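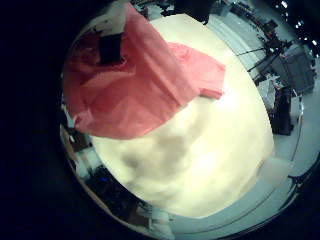 Wrist camera view, pink cloth over a pale surface.

4. Setting up the wrist camera on your Aminus kit

I do this part before I teach the arm anything (I learned that the slow way!), and it takes me 25 minutes with a coffee.

1. Clip the camera into its bracket and run the cable back along the arm. Leave a little slack at the wrist.
2. Open the Omumetti viewer and pick the round view. You'll get a black border with a strongly curved picture inside. Leave it like that, the software expects it.
3. Lay a cloth out and bring the wrist in slowly, speed set to 30 or lower.
4. Look at the cloth first. You want to see creases and folds, and a corner if you can get one.
5. Save the view as profile 364.

Note: Things very close to the lens go soft and pale. I don't chase the focus ring for that, I just back the arm off a bit and look again.

Caution: Press stop before you put your hands near the gripper. Yes, even to straighten one tiny wrinkle!

If the viewer shows error 3296, reseat the cable and go back to step 2.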